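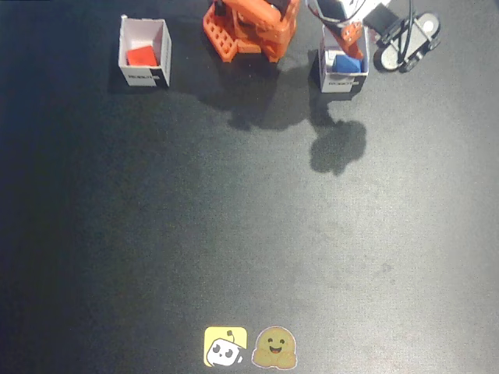
3. Task and Setup

3.1 The sorting task

We kept the task small on purpose. Two cubes, one red and one blue, two open white cardboard boxes, one cube per box. The club (Kereteck, a student robotics club, 14 to 17 year olds plus two university helpers) had tried a stacking task the year before and spent most of the term arguing about what counted as a stack. With boxes the outcome is easy to score. Either the cube is in a box or it isn't.

The first rule sheet said red goes left and blue goes right, always. Moriarty's group dropped that in the second session as too easy to cheat on – a replayed motion could pass without looking at anything. So color assignment is now called out at the start of each run and written on the log sheet. Boxes stay at the far end of the table near the arm bases. Cubes start wherever the caller puts them, as long as an arm can reach.

A run ends when both cubes are inside, when a cube leaves the table, or at two minutes. Touching a box with the gripper is allowed. Moving a box is not, but we only started writing that down in September so the early logs are silent on it.

3.2 Teams and scoring

Four teams, each named by the students. Lendlow and Stisulby both worked by teleoperation and then trained a policy on their own recordings. Talukder did scripted motions only, with a fixed list of waypoints. The fourth team merged into Lendlow after two weeks and is not reported seperately.

Scoring was 10 points per cube in the called box, minus 2 for every regrasp. The regrasp penalty came from Ostap Kobzar, who was tired of watching runs where the gripper pecked at the cube until it gave in. Students did not like the rule. It stayed. Time was logged but not scored – we wanted slow careful runs in the training data, and the moment you put a clock on the board you stop getting them.

Each learning team recorded 200 demonstrations. Recording was split in blocks of 10, with a change of operator after every block, so no one person's habits would fill the set. This mostly worked. Brennan's blocks are still easy to pick out in the joint traces (very fast approach, long pause over the cube).

3.3 Table and start positions

All sessions used the same dark gray tabletop. Glare was a recurring problem and one side of the table reads much darker to a camera than the other, see the left edge in Figure 1. We did not correct for it. Michiels proposed a second lamp, but by then half of the demonstrations were in and changing the light would have meant starting over.

Stickers at the near edge of the table serve as a rough reference for the caller. Cubes go between the stickers and the boxes. Nothing more exact than that for the training runs. For the evaluation runs we used a printed list of start positions, read out by someone from another team. 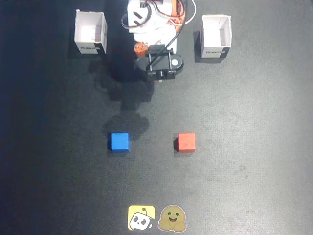

Figure 1. Both cubes on the open table, blue left of red, with the two boxes on either side of the arm.

The side by side layout in Figure 1 turned out to be the hard one for Stisulby. Their policy would head for the gap between the cubes and close on nothing. Lendlow did not have this, possibly because their set contains more runs with the cubes near each other (we did not balance for this, we should have). Talukder's script handled it fine when the cubes were exactly on the waypoints and failed when they were not, as expected.

3.4 Training

Both learning teams used the same small imitation policy with the same settings, trained on the university machine overnight. 2,000 steps for the first check, longer after that if the arm did anything sensible. Students chose which demonstrations to leave out and had to give a reason in the log. Reasons given include "sneezed", "wrong box" and, for most of one block, just "bad". We kept all of the excluded runs on disk and come back to them in Section 5.

One thing to note for anyone repeating this. The gripper jaws have to come down into the box a little before letting go, otherwise the cube can land on the rim. Ní Chonaill's demonstrations all do this, the others only sometimes, and the trained policies picked up the mix. Release height was not part of the scoring sheet. It is in the revised one, along with a column for wich cube was taken first.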